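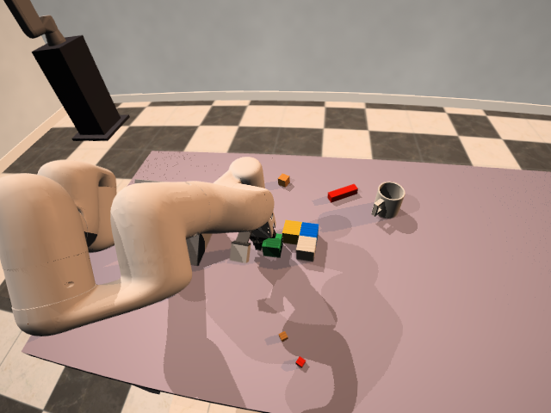 A closed ticket with the same symptom says the planner is fine and to look at the goal check first, "it will happily wait on a block you didn't mean." Read that after I'd already burned the morning on the planner, of course.

Search tickets and logs
Tavier planner > Pick and place > Goal never reached

2025-10-09, posted by claneo-sim

Short version: block square task in sim. Arm places green, lets go, then goes back for green again. And again. Until timeout. No planner error, no collision flag, controller reports every trajectory as finished.

Setup:
- Tavier planner, stock config except place margin (see below)
- Clostis for perception, color labels on, tracking on
- scene is the Higuchi tabletop, unmodified, mug and red bar and small cubes left in as clutter
- goal = green, yellow, blue, white in a square, all touching neighbors

Batch of 40 runs overnight. 30 timed out. The rest passed and I can't see anything special about them, same start poses, only the seed differs.

What I tried first, in order, none of it the real fix:

1. Place margin. Ours was set to 2 mm since August, for a different task. Planner pads the neighbor blocks by that much, so it stops short and you get a gap it thinks is contact. Set to zero. Gap gone on replay in the planner view. Still loops. Leaving it at zero anyway.

2. Release timing. Suspected fingers dragging the block back out on the way up. Slowed the open, added a settle wait before retract. Pose log for green is flat through the whole release. Not it.

3. Controller tracking. Dumped joint error at the end of the place move, nothing worth pasting. Wrist is a bit lazy but was always lazy.

4. Restarted Clostis between runs. Seemed to help for a few runs then didnt. Should have paid more attention to that one.

Then turned on the goal check debug print, which is off by default and isn't listed in the help text (please list it). Output on a bad run, over and over:

goal.touch(green, yellow) = true
goal.touch(green, white) = false
goal.touch(blue, yellow) = true
goal.touch(blue, white) = false

So everything with white in it is false. Everything else true. Green is not the problem, green is just the only block the planner thinks it's allowed to move at that step, so it keeps re-placing it to fix a contact that it can't fix.
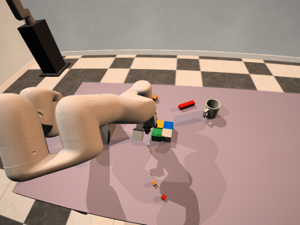

Label matching in Clostis is by color name first, position second, and when more than one track has the same color name it keeps whichever was seen with higher confidence. No warning. Our goal file says "white" and nothing else. On a bad run the four blocks can be sitting in a closed square, green up against the cream one, and goal.touch(green, white) still comes back false, as "white" has been handed to the off-white block under the forearm. That one is pale on the front and dark on top and gets partly in the arm's way, so its confidence jumps with every arm pose. The cream block in the square has a shadow across its front too, which I bet doesn't help its score.

Confirmed by printing track IDs next to the label. ID for white changes mid run, during the approach, every single timeout I looked at. On the passing runs it never changes.

Workaround, in place now:
- pin track ID at task start, goal file refers to the ID, not the color
- ID lookup uses start position, so don't shuffle the start layout and expect it to work
- place margin zero
- settle wait removed again, it only cost time

Reran the timed-out seeds with pinned IDs. All pass except 2. Both of those lose the track entirely while the gripper covers it and come back under a fresh ID, so pinning points at nothing. Different bug, or the same one from the other end. Logs are in the shared folder under pinned_rerun.

Asks for Tavier side:
- planner should give up on a step after the same place action gets repeated with no change in the goal terms. Right now it goes till the clock runs out
- put the failing goal term in the timeout message

Asks for Clostis side:
- warn when a color name matches more than one track
- keep the old ID through a short occlusion, or make the window a setting. If it is a setting already I could'nt find it

Not asking for a margin change, that was our own config.

Status: workaround, leaving open. Priority normal. Will attach the pinned goal file once I've pulled our local paths out of it.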